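工单记录:邮件附件名里的中文全部变成问号
提交部门:Dritthorpe 办公室 行政组
系统:Brostier 邮件网关,Hovano 归档客户端
优先级:低(提交人填的是“最高”,已按惯例调整)

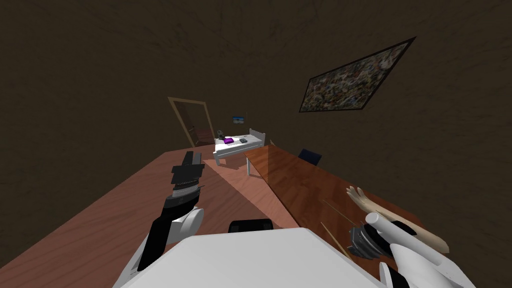

一、问题描述

提交人 Simão Loureiro 反映,从四月起,凡是经网关转出的邮件,附件名里的汉字一律显示为问号。正文正常,英文附件名正常,只有中文附件名遭殃。对方收到的文件叫“????????.xlsx”,打开以后内容完好,所以对方起初以为这是某种加密。

提交人补充:“昨天还好好的。”查邮件日志,昨天他没有发过带附件的邮件。

二、环境

网关版本未升级。归档客户端升级过一次,升级说明写着“改进若干体验”,没有写是谁的体验。
受影响邮箱 44 个,全部走同一条出站规则,规则名称是“临时规则_勿删”。
不受影响的邮箱:所有直接走旧通道、本来早就该迁移的那些。

三、排查过程

09:20 请提交人提供样本邮件。收到一张屏幕截图,截图粘贴在一份文档里,文档又压缩成了压缩包,压缩包的名字是问号。

09:45 第二次请求样本,附上“另存为原始邮件”的步骤。提交人回复“好的”。

11:10 第三次请求。收到样本。

11:30 查看邮件头。发件端写的附件名编码没有问题,是标准的 UTF-8 分段写法。经过网关之后,filename 参数被重写成纯 ASCII,凡是不认识的字节都换成问号。网关做得相当认真,一个也没漏。

11:50 怀疑防病毒模块。关闭模块,重发,仍是问号。重新打开模块。安全组来电询问刚才是谁关的。

13:40 怀疑附件名过长。用“表.xlsx”测试,收到“?.xlsx”。长度嫌疑排除。

14:15 致电 Brostier 技术支持。对方建议重启网关。说明网关昨晚已经重启过。对方建议再重启一次。

14:40 重启完成,现象不变。对方表示会升级给二线,并请我们在此期间尽量使用英文文件名。将此建议转达行政组。行政组发来一份名为“关于统一使用英文文件名的通知(修订版)”的附件,收件人看到的自然又是一串问号。

15:30 逐条停用出站规则。停到“临时规则_勿删”时,附件名恢复正常。规则内容是给外发邮件加一段免责声明,声明长达 1,139 个字符,建立者一栏为空。

15:50 对照归档客户端的变更记录,发现升级时顺手改了一项默认值:规则引擎改写邮件时,头部字符集由“沿用原文”变为“us-ascii”。免责声明加在正文末尾,引擎却把整封信重新拼装了一遍,附件名就是在拼装时丢掉的。

四、原因

客户端升级后,规则引擎的头部字符集默认值被改动。只有命中改写规则的邮件受影响,所以旧通道安然无恙,这一点已被若干同事当作拒绝迁移的论据写进了回复。

五、处理步骤

1. 进入管理后台,打开“出站”下的“改写选项”。注意菜单里有两个“改写选项”,要点下面那个,上面那个是帮助链接。
2. 将“头部字符集”改为“沿用原文”。若该项为灰色,先退出归档客户端再刷新页面。
3. 保存。页面会提示“保存失败”,刷新后可见已保存。此提示另开工单。
4. 清空出站缓存,等队列归零再放行新邮件。
5. 用三种附件名各发一封:纯中文、中英混排、带全角括号。外部测试邮箱设在 Mwaipopo 站点。

六、验证

16:35 三封测试邮件附件名全部正常。
16:50 批量测试,发出 200 封,正常 200 封。
17:05 提交人确认新邮件正常,同时询问之前发出去的能否改回来。答复:不能,文件已经在对方邮箱里了。提交人问能否请对方自己改名。答复:可以,这不需要工单。

七、遗留事项

受影响期间的归档副本也存成了问号文件名,按名称检索会失败,按日期和发件人检索正常。归档库里这样的文件有一千多个,是否批量修复待行政组决定。原始文件名在发件端的“已发送”里还能查到,前提是没有清空过。

“临时规则_勿删”暂不删除。已在备注栏写明用途,此前备注栏的内容是“见备注”。

Brostier 二线于 17:40 回电,建议重启网关。已告知问题解决,并请他们把字符集默认值一事记入已知问题。对方发来一份确认函,附件名为英文。

八、补充留言

Simão Loureiro,17:52:谢谢,很快。另外打印机也出问号了,是不是同一个原因?

值班,17:58:不是同一个系统,请另开工单,优先级请如实填写。

Simão Loureiro,18:01:已提交,填的最高。

状态:已解决,待关闭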